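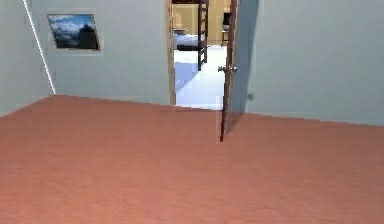 Su broke again today, and this time I think I know why, or half know why. I gave it the easiest errand in the whole Clondumside house: start in the gray room, go through the doorway, stop beside the bed. A toddler could do it. You've got all that open reddish floor and then a doorway with the white bedding practically glowing on the other side of it, and the only thing in the way of a straight run is the door, which swings into the gray room and from the start spot is pretty much a dark brown stripe with a silver knob on it. I ran the errand 100 times over lunch. It failed 35 times, and every single failure was at that stripe.

So. 05/09/2025, for when I go looking for this entry later and can't remember which month I lost my mind.

I should write down what "failed" means because I have been sloppy about that in here before and paid for it. I mean the base touched the door. Sometimes it was a brush along the side, sometimes Su drove its front corner into the edge of the slab and sat there spinning its wheels until the timer ran out. In the log those two look very different. The brush shows up as one blip and then a perfectly nice drive to the bed, and the scoring script happily calls it a success. A success! It clipped a door and got full marks. If I hadn't sat there and watched a handful of replays with my sandwich I'd have reported a pass rate that was way too pretty.

That's the part that bugs me more than the door, to be fair. The door is a bug. The scoring is me. I wrote that script in one evening, and I remember thinking contact checks could wait until we had furniture that mattered. Well, a door matters. Somebody's shin is about as wide as the edge of a door.

OK, the door itself. My first guess was the depth readings, and I wasted the whole early afternoon on it. A door seen almost edge-on gives you a skinny column of good points and then nothing but wall and next room on either side, and I figured the cleanup filter was throwing the skinny column out as noise. It does that with chair legs, I've seen it do it. So I loosened the filter and reran, and the number hardly budged. Then I turned the filter off completely (do not do this, future me, the map looked like somebody had sneezed on it) and it STILL hit the door. So the filter is guilty of something but it isn't guilty of this.

Second guess was the light. The far room is so much brighter than the near one, with that shiny white floor, and I had a whole theory about the camera exposure jumping as Su got near the threshold. I really liked this theory. I had started typing it up for the Dredier people. Then I dimmed everything in the next room in Tradeo, ran it again, and nope. Same dumb crunch. Deleted the email, went for a walk around the parking lot.

Third guess is the one I'm keeping. The door you see and the door you bump into are not in the same place! Tradeo stores the picture of the door and the solid shape of the door separately, and when you set the opening angle it's supposed to move both. In this house the solid one is lagging behind by 7 degrees. I only found it by turning on the wireframe view, and there it was, a ghost door standing a little way off from the brown one, sticking farther into the opening. Su was steering around the door it could see, and doing a pretty decent job of it, and then driving smack into one it couldn't. Poor thing. I kind of want to apologize to it.

I fixed the angle by hand and reran the same starts. It hit the door 3 times. So much better, and I'd love to go home on that, but those leftover hits are real ones, with both doors lined up, and they're all the same flavor: it comes in too fast from the left and cuts the corner too tight. That one belongs to Su and I can't blame it on the house.

And now the part I keep chewing on. When it does make contact, it doesn't stop. It's supposed to. There's a bump rule, it has been in there forever, any contact means wheels off and wait. I went digging and found that the bump rule only listens while Su is in "cruise," and the moment it decides it's inside a doorway it switches to "narrow passage," and somebody (me? I can't tell from the history, I suspect me) left the rule out of that one. So the one spot where it's most likely to touch something is the one spot where it isn't listening for a touch. I felt a little sick when I saw that. In the simulator it's a few lines in a log. But the same code was going onto the hardware later in May, and the hardware is heavy, and the hallway there has people in it.

I wrote to everybody right then and said no floor tests until the bump rule is on in every mode and I've watched it trip with my own eyes. I worded it three different ways before I sent it, trying not to sound dramatic, and then sent the dramatic one. Got a thumbs-up back and a question about the schedule. Fine. The schedule can slide.

Still to do, in no order at all. Check the other doors in Clondumside for ghost doors, and the closets too. Make the scorer fail a run on any contact, even the tiny ones, and then go back and rescore the April runs, which is going to be ugly. Slow Su down on the approach. Ask Tradeo if they know about the angle thing, and be nice about it. Put the filter back where it was before I forget I touched it!

I left a batch going tonight with the bump rule switched on everywhere. Last I looked it had stopped dead against the door on one of the fast starts, wheels off, log line and all, exactly like it's meant to. I watched that replay a few times. Then I ate the other half of the sandwich, which had been on my desk since noon, and I regret that now.

Home Diary Older Newer About

Search this diary Type and press enter

Contact | Copyright 2025, all entries by the author | Back to top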